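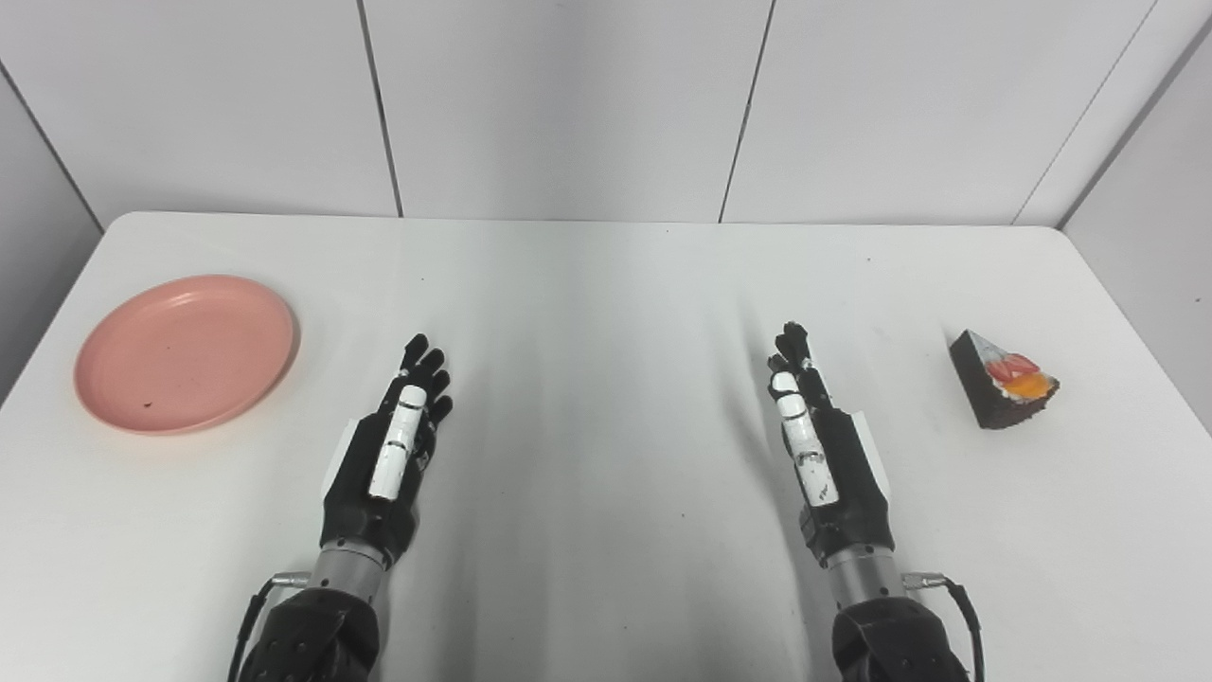
How to bring a two-handed plating robot into a small cake kitchen, and keep your people happy while you do it

When we put our first Climine station into the Lader bakery, I thought the hard part would be the wiring. It took a morning. The hard part was everything that came after, and most of it had to do with the people who had been plating slices by hand for years and were very good at it. So this guide covers both, and I hope you'll forgive me if I spend longer on the people (I usually do).

Before you start

Talk to the whole crew, and do it before the crates arrive. Tell them which job is moving to the station and which jobs are staying. At Lader we moved one job only, getting a slice onto a plate for the dessert counter. Cutting, finishing and boxing stayed with people. Write that down and pin it up by the time clock.

Step 1. Choose one cake

Start with a single cake and stay with it for the first 300 slices. A wedge with cream and fruit on top is a fair choice if that is what you sell most, but go slowly — fruit slides, and a nudge that a plain sponge would forgive can spoil the top.

Step 2. Fix the places

Decide where the plate goes and where the slice goes, and keep to it. We set the plate on the left and the slice on the right, with plenty of bare table in between. Use a plate in a color that stands out from the tabletop. Wipe the table and check the plate for crumbs before each run.

Step 3. Let your best plater teach it

Dezső Kovács had plated at Lader longer than anyone, and he was not pleased with any of this. We asked him to lead the teaching sessions, at his own pace, and we paid him a trainer's rate for it. Plan on about 40 demonstrations, with a proper break after every 30 minutes. He still decides whether a slice is fit to go out!

Step 4. Rewrite the shift

Do this together, on paper. The early plating shift went away for us, and two people moved over to decorating, which they had been asking for since May. One person missed the quiet of the old job and said so, and we found her mornings in the cold room instead. Leave time for those talks.

Step 5. Agree on who stops it

Anyone on the floor may press stop, at any time, without asking first. Say it again at each shift change until people are tired of hearing it.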